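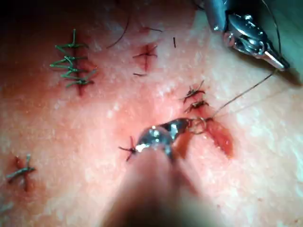 Suturing data, notebook entry 06/04/2024

Present: Nesma, Birsen, me (Adel). Abdelkrim joined after lunch for the file check.

Goal was more examples of the needle pass, from first bite to handoff, with both arms driven by hand from the console. We have plenty of knot tying from May and not enough of the part before it. The Trungate model still does badly when the needle is already in the tissue and the thread is pulled out long toward the upper instrument, so we recorded that setup on purpose.

Sample is crowded now. Green running suture on the left, green single at the lower left, dark interrupted ones in between and to the right. Nesma wants to keep using crowded pieces. I agree for training but would like a clean piece for the test set, otherwise we can't tell if it finds the open incision or just the part with no thread on it.

Episodes: total in the folder is now 545, target is 600. Threw out 8 from today. Most of those were me letting go of the needle before the second arm had it. Birsen had one where the clutch was pressed halfway through and the arm log jumps. She marked it in the sheet, please do the same and don't delete the raw files.

Things to fix

The lower instrument sits very close to the camera and goes badly out of focus. The tip is still readable but the shaft covers tissue we would like to label, including part of the line below one of the dark stitches. Try coming in from a lower angle next session.

Loose bits of dark thread on the surface. Hajar's segmentation labels count any dark strand as suture. Either we pick them up between episodes or she adds a class for scraps. Ask her.

Bright spots on the metal. Turned the light down one step for the last batch, no opinion yet on whether it helps.

Labels: we split each episode into 3 phases, reach, bite, pull. Birsen and I disagreed on where bite ends. Settled on the frame where the second instrument closes on the needle. Older episodes need to be redone to match, Abdelkrim has the list.

Next: finish the remaining episodes, then copy everything to the Veldale drive. Nesma to write down the console scaling we used, it is not in the log header.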